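Two frames late, again

16 June 2019

I've been promising Ilham Hegazy a proper write-up of the grasp planner for ages now, and since she's stopped reminding me (a bad sign, if you know Ilham) I thought I'd better get on with it while there's still tea in the pot.

For anyone new to the blog, Hilladen is the bit of software that sits between our wrist camera and the arm controller. It takes in the picture, decides where the thing is and which way it's facing, and hands over a pose for the gripper to go to. Traststead is the part that turns that pose into motion, and Uldis Vasiliauskas wrote nearly all of it, so whenever I grumble about Traststead below please remember that I grumble with affection.

The trouble I've been chasing is the last little stretch of the approach. Far away, everything behaves. You get a nice clean outline, the pose estimate settles down, and the arm trundles along like it's got all afternoon. Then the fingers come in close, half the background disappears, and the estimate starts to wander. Pale objects on pale surfaces are the worst of it by a long way. The edges simply fade out, and the outline my code draws starts creeping into whatever happens to be behind. 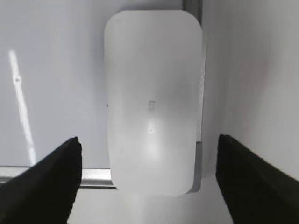 I spent most of a week convinced this was a lighting problem. I fiddled with exposure, then gain, then exposure again, and wrote myself a rather grand little tool for replaying a run with different settings, which I'm quite proud of and which solved nothing. It did make me look at the timestamps, though, for the first time in months. The pose reaching Traststead was 2 frames old by the time the arm acted on it. At a distance you'd never notice. In the last few centimetres the wrist is still swinging into line, and a pose from where the camera used to be is a very different thing from a pose from where it is now.

So now every pose carries the wrist transform from the moment of capture, and Traststead brings it forward to the present before doing anything with it. Uldis had left a hook for exactly this, with a comment beside it saying "someone will want this". Well, someone did! It was a small change once I'd found the right place, and I felt a bit sheepish about the exposure tool, but I'm keeping it anyway.

I also went back over the logs with Asmaa Kettani, who has far more patience for colour-coded spreadsheets than I do. We had 859 recorded approaches on disk and ran the lot through the planner again, old timing against new. The replays can't tell you whether a grasp would have held, only where the planner would have sent the fingers, so I'm being careful about what I claim. But the wandering at the end has mostly calmed down, and the plots look so much tidier that I printed one and stuck it on the fridge. 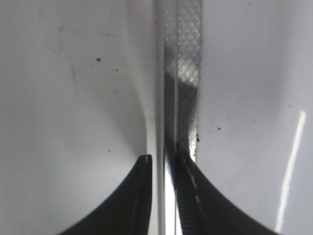
Which leaves segmentation, my old nemesis. The outline step was built on the idea that an object has an inside and an outside, and that the inside looks more or less the same all over. You can guess how that goes with anything see-through. Give it a translucent strip with a fine diamond mesh on it, grey against white further up and nearly black lower down, and the single threshold I've been leaning on happily chops one object into two. The dark part also runs straight into the black of the finger, so the mask can swallow a fingertip if you let it. Ashraf Belhaj suggested masking the gripper out beforehand, using the joint readings to draw where the fingers ought to be, and I've started on that. It does mean the finger model has to be right, and mine was measured with a school ruler.

The other fix I'm trying is letting the planner say that it doesn't know. At the moment Hilladen always returns a pose, even a terrible one, with a confidence number that Traststead cheerfully ignores. I'd like it to be able to hold still and ask for another look from a slightly different angle — Shaimaa Bensaid did something similar on Prusach and has offered to walk me through it, bless her. I'm hoping to have a version worth sharing by September, garden permitting.

If you're running the older branch, please pull the timestamp change before you tune anything else, and do write to me if your replays come out differently from mine. I'm off to find a better ruler.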